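Urnum gripper trials - progress report to Quispe, November

Prepared by Hoi-yan Yuen

The produce handling work went ahead in the living room on the checked tablecloth, with two hand-held grippers. I was asked to report on the slip fault, and I don't think it is fixed. 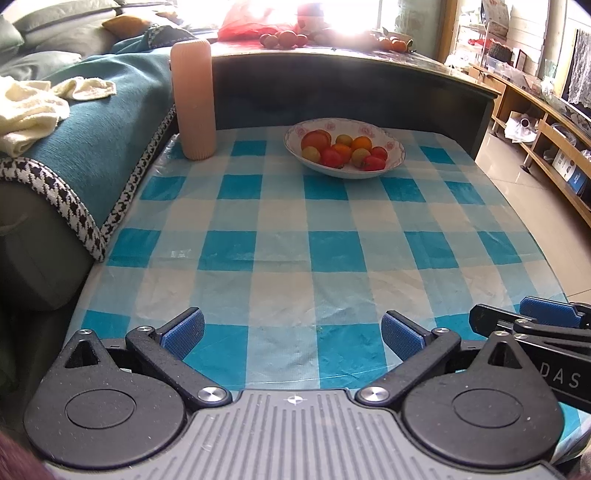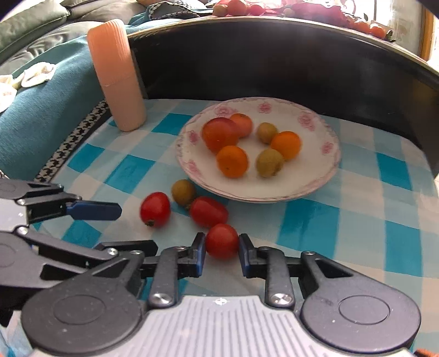

Suro, who supplied the finger pads, put the fault down to dust on the blue surface. We cleaned the pads before all 200 grasps in this period and still logged 9 drops. Their second explanation was operator error. Sem Baert did most of the grasping and has closed these jaws 4,000 times since spring, so I am not persuaded.

My own suspicion is the left pivot screw on unit two. It had backed out by a quarter turn at grasp 278 of the running log - the same afternoon as three of the drops. Three is not many and I would not build a case on it.

The Vasa firmware update is said to cure the problem. We have seen no test data for it. Until we do, unit two stays off glass and anything else that can break. Please hold the second Suro payment until they send the pad wear figures requested in October.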